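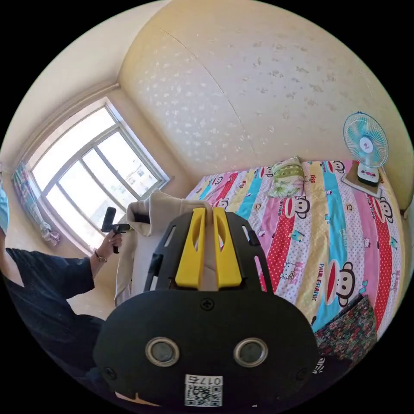

Moving out of Plelwood, the bedroom

Posted in: Home & Family > Closets, Laundry, Moving

OK quick post, I have the van Saturday and half the clothes still aren't folded. A few people asked how the big sort was going so I'm putting up where things stand. Bedroom first. Kitchen gets its own page if I live that long.

Short version — 11 boxes for the bedroom, that was the deal. Everything soft has to fit. Clothes, bedding, curtains, the winter stuff from the top shelf. The closet held 347 pieces when I started, socks not included (socks went in a pillowcase, tied shut, done).

How I'm doing it, for anyone in the same spot:

Everything goes over the bed first. Not the floor. Floor piles stay floor piles, I know this from the last move.

Pick up one thing, hold it up by the shoulders, decide. Keep, give, rag. No fourth pile. I had a fourth pile on day one and it ate the whole afternoon.

Sweatshirts and hoodies are the worst. They look like nothing on a hanger and then you fold six and the box is full. Sleeves in, hood down flat over the back, thirds, then roll. Hood inside the roll or it comes undone in the box.

Cream and white stuff gets its own box with an old sheet round it. Learned that with a leaky bottle of floor cleaner in the last place, lost two good shirts.

The Paul Frank quilt stays on till the last morning. Monkeys, polka dots, stripes, the lot. It's loud and I love it, and it makes a good sorting table because you can see a pale thing on it straight away. On moving day it goes round the mirror.

Pillowcases — the green and white floral one is a keeper. The rest are going to be padding for the lamps and then probaly rags.

Curtains last as well. I don't want to sleep one night with that window bare, the light comes in early in August. Tie them up while you're working so they stay out of the dust, then down, shake, fold lengthwise, one bag for the pair. Put the hooks in a jar. Label the jar!!

Boxes are from Sketent, the medium ones. 55 liters, handles cut in the side. The large ones are cheaper per box but full of jeans I can't lift them, so no.

Give pile goes to the Pylypenko shop by the bus station. They take bedding if its washed. They don't take single pillowcases, so pair them up before you go, I had to carry a bag home again.

Gimo bags for anything wool. Squeeze the air out by hand, don't bother with the vacuum, they puff back up overnight anyway.

Whole move is 2,555 in the budget with van, boxes and the deposit on the new key. Bedroom has come in under so far. Will not be saying that about the kitchen.

Left to do: top shelf, coats, the drawer I'm not talking about.

More when there's more.

Khrystyna-Mariia Shevchuk

4 comments

olenka_k
That quilt!! My sister had Paul Frank everything. Do not let it anywhere near the give pile

two_left_mittens
Do you roll the zip ones too? Mine always end up with the zipper digging in to something

Khrystyna-Mariia Shevchuk
Zip closed, turn it inside out, then roll. Takes longer but no snags

drewm
Jar of hooks labeled and still lost mine for a month. Tape it to the curtain bag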